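Workshop Tips: Storing and Checking Electrolytic Capacitors

A capacitor that sits unused for years loses part of the oxide layer on its foil. When full voltage is applied at once, leakage current rises and the part heats up. Small low-voltage types seldom give trouble. The ones to check are the large cans used in power supplies and old radio sets.

Before any test, discharge the part. Use a resistor across the terminals, 4000 ohms or near it, with a power rating suited to the stored energy. Do not use a screwdriver. Confirm with a voltmeter that the reading has dropped below one volt, and read it again after a few minutes, as some types recover a small charge.

Mark the bag or drawer with value, voltage and month of purchase. "May" and the last two digits of the year are enough. Loose parts from different years should not share a drawer. 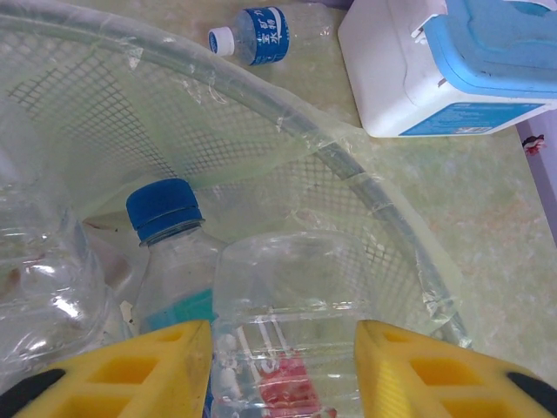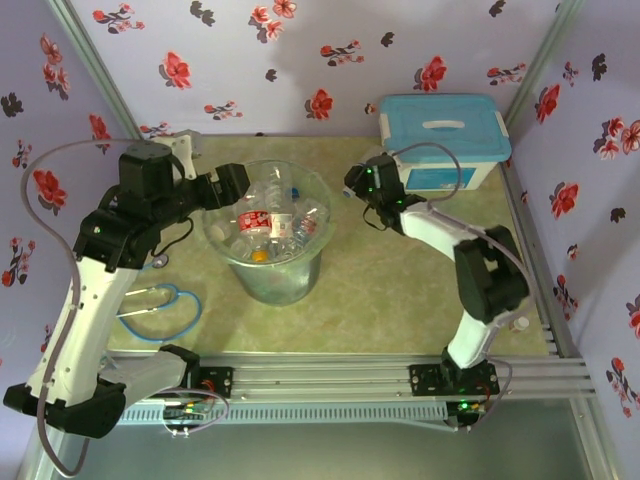
Test Bench Notes

To restore the oxide layer, connect the capacitor to an adjustable supply through a series resistor. Observe polarity. Start at 9 volts and leave it for 30 minutes. Measure the voltage across the resistor and divide by its resistance to get the leakage current. If the current is falling, raise the supply one step and wait again. If it stays level or climbs, switch off and discard the part.

Never exceed the rated voltage printed on the can. A part that reaches its rating with steady, low leakage can be measured for capacitance. Large electrolytics often have a wide tolerance, so a can marked 1000 microfarads and reading 887 is normally within limits. Check the data sheet for the exact figure.

Series resistance matters as much as capacitance. A part can show the correct value and still fail in a switching supply. The Merrick bench meter used for these notes has a separate range for it. Short the probes first and subtract the lead reading.

Reject any can with a raised vent, residue at the base or a loose terminal. Reforming will not repair these faults.

Store good parts in a dry cupboard at room temperature, away from heaters. Repeat the leakage test before fitting any large can that has been on the shelf for more than two years.

Notes by Gyula Farkas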